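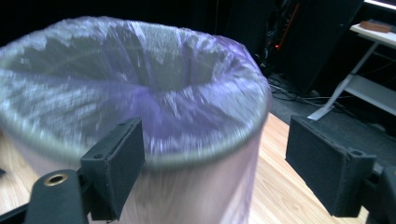 4. Display Settings and Save Data

4.1 Before You Begin

This section applies to the desktop edition of Drastolier, version 539 and later. Players using an earlier version should install the current update before changing any of the settings described below. Settings are stored separately for each player profile and must be entered again when a new profile is created.

Close all other full-screen programs. If the game was installed from the Plullia launcher, the launcher may remain open.

4.2 Setting the Resolution and Frame Limit

1. From the title menu, select Options, then Display.
2. Select the monitor on which the game is to be played.
3. Choose a resolution. The recommended value is marked with a star.
4. Set the frame limit. The default is 70 frames per second.
5. Select Apply. A confirmation box appears. If no selection is made before the timer ends, the previous settings are restored.

Note: The frame limit does not affect the speed of combat or the length of a turn. In online matches, the host's turn timer applies to all players.

Caution: Do not change the resolution while a campaign map is loading. The map may fail to open, and progress made after the last save may be lost.

4.3 Save Slots and Backup Copies 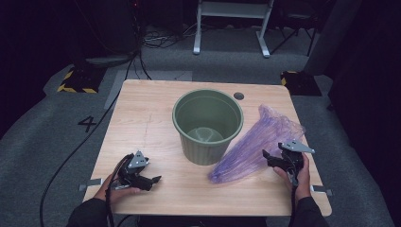 Each profile has 37 save slots. The first slot is reserved for the automatic save and cannot be renamed. The automatic save is written at the end of every turn and whenever the party enters a settlement.

To make a backup copy of a campaign:

1. Return to the title menu. Backup is unavailable during play.
2. Select Campaigns and highlight the campaign to be copied.
3. Select Back Up, then choose a folder.
4. Wait for the message "Copy complete" before leaving the screen.

A long campaign may require roughly 2,000 megabytes of free disk space. Campaigns that use the Matić map pack can be restored only on a computer where the same map pack is installed.

Caution: Restoring a backup replaces the campaign of the same name. The replaced campaign cannot be recovered.

4.4 Adjusting Spell and Fog Transparency
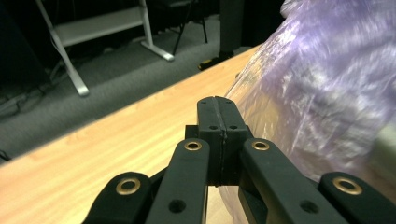 The Transparency slider controls how much of the battlefield remains visible through fog, wards, and area spells. It is found under Options, Display, Effects. At the lowest value, these effects are drawn as solid shapes. At the middle value, a ward has a look close to that of the translucent purple plastic bag beside the light-colored table: the effect keeps a clear tint of its own without becoming a solid block of color. Higher values weaken the tint and may make the border of a ward difficult to find on bright maps.

1. Load the training map, Durden Crossing.
2. Place one ward on snow and one on grass.
3. Move the slider until both borders can be followed from end to end.
4. Select Apply.

Note: Transparency has no effect on the rules of play. A unit hidden by fog remains hidden at every value of the slider.

4.5 Restoring the Default Settings

Select Options, then Reset. Display, sound, and control settings may be reset separately. Save data and backup copies are not affected.

Section revised 2021-06-13. Text: Katalin Bozsik. Technical review: Norbert Fodor.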